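厨房机械臂守则:夹三明治之前,先把规矩立好

作者:Lovely Talavera
5月28日

去年我写过一篇怎么给刀架消毒的小文,反响平平。今年四月写了半页"机械臂上灶台前要注意什么",信箱倒热闹起来。看来大家家里都添了这位不吃饭、不洗碗、还占着半张台面的新成员。索性把零散的回信整理成一篇,贴在冰箱门上也行,垫桌脚也行。

先说场地。机械臂够得到的地方,都算它的地盘。请趁它断电的时候,把手臂朝各个方向慢慢推到头,用美纹纸胶带在台面上贴一圈,再往外放20厘米,贴第二圈。里圈不放杯子,外圈不站人。猫不识字也不认胶带,所以开机前请把猫请出厨房,关门。我知道它会在门外叫,让它叫。

急停按钮要装在不用越过机械臂就能拍到的位置。这句话听起来像废话,可我见过把按钮贴在手臂正后方墙上的,位置端正,高度也合适,还配了一张笑脸贴纸。每个月拍一次,看它停不停。停了再复位,不停就别用了,打电话给卖家,语气可以不客气。

再说夹爪。凡是碰食物或者碰食物包装的夹爪,请和拧螺丝、抓抹布的夹爪分开。我家有两副,一副来自Pellard,一副是Homex的,长得像双胞胎,所以我在厨房那副的底座上缠了一圈绿胶带。指尖部分不要缠,胶带边缘藏的东西比你愿意知道的多。

清洁顺序是先断电,再拆指尖,温水加中性洗涤剂,软刷刷缝,冲净,晾干,装回。关节和带孔的连杆别泡水,湿布拧干了擦,孔眼用棉签转一圈。有位读者把整只夹爪放进洗碗机,选了60度强力洗。他来信问保修,我替他难过了一会儿,然后继续吃饭。

裸露的食物,除非夹爪说明书上写明了可以接触食品,一律不夹。"看着挺干净"不算认证,"塑料的嘛,跟饭盒差不多"也不算。最省心的办法是让它只碰包装:三明治裹好膜再夹,切好的水果装盒再夹。包装膜外面也要干净,裹膜之前擦手,别把蛋黄酱抹在外面,又滑又难看。

托盘选浅色、平底、带圆边的。浅色,是因为掉了什么一眼就看得见;圆边好擦,不存面包屑。颜色跟台面要拉得开,摄像头和老花眼在这件事上意见一致。托盘底下垫一块防滑垫,夹空的那一下,手臂会很有礼貌地把整只盘子推到地上去。

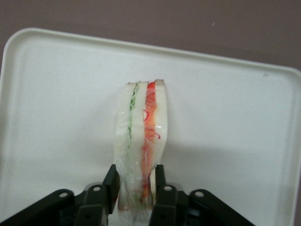
夹力从小往大调,这是全篇最要紧的一条。面包没有骨头,您一上来就给满力,得到的是一张很有层次的饼。我的做法是先用一块同样厚度的洗碗海绵试,海绵捏得住、松开能弹回来,再换成真的三明治。提起来停3秒,不往下滑,就把这个数值记下来,写在纸上,贴在墙上。别相信自己的记性,也别相信软件升级之后还留着您的设置。

夹的部位也有讲究。软馅的三明治,夹靠下的一段,给上面留点余地;夹得太高,馅料会自己找出路。生菜丝还算老实,番茄和酱料不太老实。裹膜要贴身,多出来的膜往下折好,用一小段胶带固定。松垮垮鼓着的地方最容易被指尖带住,松爪时三明治跟着翻个身,您就得弯腰了。

放下比拿起难。高度要设到轻轻碰到盘底再松,不要悬空松手。松开以后先让夹爪垂直退上去,或者顺着来路退回去,别横着走。横着走的后果我在自家试过,三明治还在,旁边那杯豆浆不在了。

速度方面,人在厨房里的时候一律用慢速档。慢到什么程度呢?慢到您看着有点着急,就对了。想看它快,请站到门外隔着玻璃看。孩子要围观可以,坐在椅子上看,手放在自己膝盖上。教他们一句话:它在动的时候,掉了什么都不捡。这句话大人也得背,尤其是家里号称"我就伸一下手"的那位。

时间和温度归人管。含肉、含蛋、含酱的三明治,做好就进冰箱,练习用的那个练完就扔,别让它在托盘里待一下午,晚上再端出来当点心。我婆婆认为这是浪费。我的折中办法是用隔夜的面包边加菜叶裹一个"练习款",夹完归入厨余,家庭关系得以维持。

走线别走灶台后面。电缆要避开明火和水槽,插座用带漏电保护的,插头处留一个下垂的弯,水顺着线往下走的时候会滴在弯底,不会流进插座。这是洗衣机师傅都懂的老规矩,机械臂并不比洗衣机高贵。

最后是记录。买一个本子,最便宜的那种,用绳子拴支笔。每次改了夹力、速度、托盘位置,写一行,签个名。我家的本子目前写到第23页,其中相当一部分是"谁动了高度",字迹各不相同,都不承认。出了问题翻本子比翻聊天记录快得多,吵架也有依据。

有读者问Gumede那款折叠支架能不能装在抽屉柜上。柜子如果没固定在墙上,不能。抽屉拉开的时候重心往前,手臂再一伸,后面的事您自己想。实在要装,先把柜子锁到墙上,再把抽屉锁死,然后您会发现少了一层放筷子的地方。

还有一位住Rovport的读者问,机械臂值班时能不能顺便让它守着汤锅。不能。看火这件事请派一个会闻到焦味的。

最后更新:5月

联系我们 | 版权所有,转载请注明出处 | 返回顶部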